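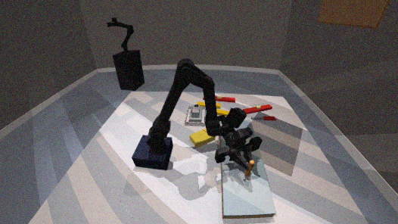

Für das Projekt Lastov sammelt Josus seit April Beispiele in der Simulation. Bislang liegen 1.619 Durchläufe vor, 1.167 davon sind geprüft und freigegeben. Geübt wird zurzeit mit dem orangefarbenen Stift über der hellblauen Platte – Licht und Bodenmuster wechseln von Durchlauf zu Durchlauf. Manon Boychuk sucht noch sechs Leute für die Durchsicht der übrigen Aufnahmen. Eine Schicht dauert zwei Stunden.

Lesezeit: 1 Minute

Kontakt: Redaktion Josus | © 2023 Josus | Nach oben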